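검색어를 입력하세요 통합검색 상세검색

원격조작 시연 작업대 점검표 및 점검 의견
Fitberg 작업실 / 양팔 시연 수집 공정 / 2026년 10월

적용 범위: 조작자가 원격으로 두 팔을 움직여 천과 가방류 취급 동작을 시연하는 작업대. 손으로 팔을 직접 끌어 가르치는 직접교시 작업은 7번 항목만 적용한다. 판정은 적합, 조건부, 부적합, 해당 없음으로 적는다. 조건부 항목은 의견란에 조치 내용을 쓰고, 부적합이 하나라도 있으면 해당 작업대의 시연을 중지한다. 점검 서식은 지난 6월 개정본을 사용하였다.

1. 비상정지 및 전원

1-1. 조작자 좌석에서 비상정지 버튼에 손이 닿는가. 적합
1-2. 작업대 측 비상정지 버튼이 별도로 있고 두 팔 모두 차단되는가. 적합
1-3. 정지 해제 후 팔이 스스로 움직이지 않는가. 적합
1-4. 전원 분배함 덮개가 닫혀 있고 접지선이 체결되어 있는가. 조건부
의견: 덮개 나사 하나가 헐거움. 점검 중 재체결함. 풀림 방지 와셔가 없어 다음 정비 때 추가할 것.

2. 통신 및 조작 장치

2-1. 통신 두절 시 팔이 현재 위치를 유지하고 그리퍼가 급개방되지 않는가. 적합
2-2. 조작 장치와 팔의 자세 차이가 클 때 연동 시작이 거부되는가. 적합
2-3. 연동 시작 전 경고음이 나는가. 부적합 후 재판정 적합
의견: 최초 점검에서 경고음이 나지 않았음. Dellero 제어 프로그램 갱신 후 음량 설정이 초기화된 상태였음. 설정을 복구하고 연동 시작을 8회 반복하여 매번 경고음을 확인함. 갱신 절차서에 음량 확인 단계를 넣을 것.
2-4. 조작 장치의 방아쇠 복귀 스프링이 양쪽 모두 정상인가. 조건부
의견: 왼쪽 복귀가 느림. 시연 기록에서 그리퍼 개방 명령이 늦게 찍히는 원인으로 의심됨. 교체품 도착 전까지 왼손 집기 과제는 배정하지 않음.

3. 그리퍼 및 손목부

3-1. 손가락 부품에 균열, 휨, 날카로운 모서리가 없는가. 적합
3-2. 손가락 고정 나사의 표시선이 어긋나지 않았는가. 적합
3-3. 파지력 상한이 과제별 설정표와 일치하는가. 적합
3-4. 손목 카메라 고정구에 유격이 없는가. 적합
의견: 천을 잡은 채로 손목을 돌리면 천자락이 고정구 쪽으로 말려 들어갈 수 있음. 회전 동작은 천을 든 상태에서 저속으로만 시연할 것.
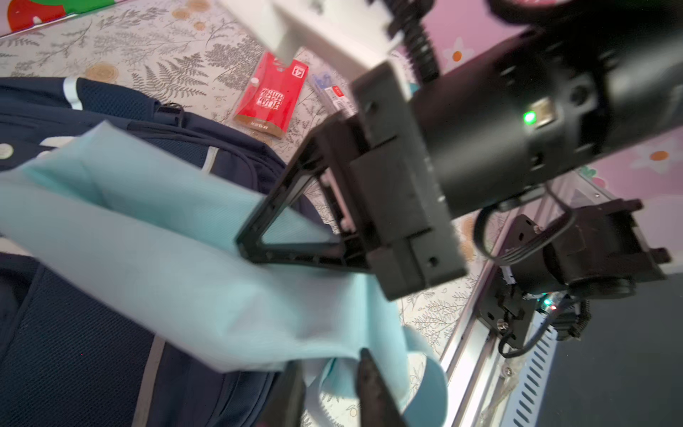

읽는 시간 4분

4. 케이블

4-1. 코일형 케이블이 팔의 동작 범위 전체에서 당겨지지 않는가. 적합
4-2. 늘어진 케이블 고리가 시연 물품이나 반대쪽 그리퍼에 걸리지 않는가. 조건부
의견: 그리퍼에서 호를 그리며 나오는 검은색 케이블은 가방 끈이나 버클을 다루는 과제에서 간섭 여부를 따로 볼 것. 팔을 뻗은 자세와 접은 자세 모두에서 확인하고, 고정 클립을 추가할 경우 최대 회전각에서 다시 점검한다.
4-3. 커넥터 잠금이 완전히 체결되어 있는가. 적합
4-4. 노출된 회로 기판에 천이나 금속 물품이 닿을 우려가 없는가. 조건부
의견: 브래킷 가까이에 작은 기판이 있음. 표시등이 보이도록 투명 덮개를 씌울 것. 덮개 장착 전에는 금속 클립이 달린 물품을 레일 쪽에 두지 않는다.

5. 레일 및 고정부

5-1. 알루미늄 프로파일 레일의 브래킷 볼트가 규정 토크로 조여져 있는가. 적합
5-2. 레일과 받침 사이에 이물질이 없는가. 적합
5-3. 통풍 슬롯이 막혀 있지 않은가. 적합
의견: 천 과제를 마칠 때마다 슬롯에 보풀이 붙었는지 확인하고, 진공 흡입으로 제거한다. 압축 공기는 보풀을 안쪽으로 밀어 넣으므로 사용 금지.

6. 작업면 및 시연 물품

6-1. 작업면 깔개가 밀리거나 접히지 않는가. 적합
6-2. 과제 지시서에 적힌 물품만 동작 범위 안에 있는가. 조건부
의견: 하늘색 천과 남색 배낭 외에 파란 펜 포장과 빨간색 직사각형 포장물도 깔개 위에 있음. 배경 물품으로 지정된 것이면 지시서에 품목명을 적고, 그 외의 것은 연동 시작 전에 치운다. 품목명 없이 남겨 둔 기록은 접수 단계에서 보류될 수 있음.
6-3. 배낭의 끈과 버클이 손가락 틀의 빈 공간에 끼지 않도록 정리되어 있는가. 적합
의견: 삼각형 손가락 틀은 가운데가 뚫려 있어 가는 끈이 통과할 수 있음. 끼임 발생 시 당겨서 빼지 말고 연동을 끊은 뒤 손으로 푼다.
6-4. 깔개와 벽면 무늬가 기록 양식의 배경 코드와 일치하는가. 적합
의견: 고사리 무늬 깔개, 분홍색 꽃무늬 벽. 배경 코드는 Piątek 분류표를 따름.

7. 직접교시 작업

7-1. 교시 모드에서 속도 제한이 걸리는가. 적합
7-2. 활성화 버튼에서 손을 떼면 즉시 멈추는가. 적합
7-3. 두 팔을 동시에 교시할 때 작업자가 두 명 배치되는가. 해당 없음
의견: 점검 기간 중 두 팔 동시 교시는 편성되지 않음.

8. 시연 기록

8-1. 시연 한 건의 길이가 60초를 넘지 않는가. 적합
8-2. 파지 실패가 발생한 시연에 실패 표시가 남아 있는가. 조건부
의견: Flidgate 저장소의 기록 3415건을 대상으로 표시 누락을 검사함. 천을 놓쳤다가 다시 집은 경우의 표시 방식이 조작자마다 다름. 재파지는 실패로 적지 않고 별도 표시를 쓰도록 통일할 것. 기존 기록은 소급하여 고치되 원본은 보존한다.
8-3. 손목 카메라 영상과 관절값의 시각이 맞는가. 적합
8-4. 저장 장치의 남은 용량이 2000GB 이상인가. 적합

종합 판정: 조건부 사용 가능. 1-4, 2-4, 4-2, 4-4, 6-2, 8-2 항목의 조치 확인 후 서명란을 채운다. 왼손 집기 과제는 2-4 조치 완료 시까지 제외.

공유 8 댓글 0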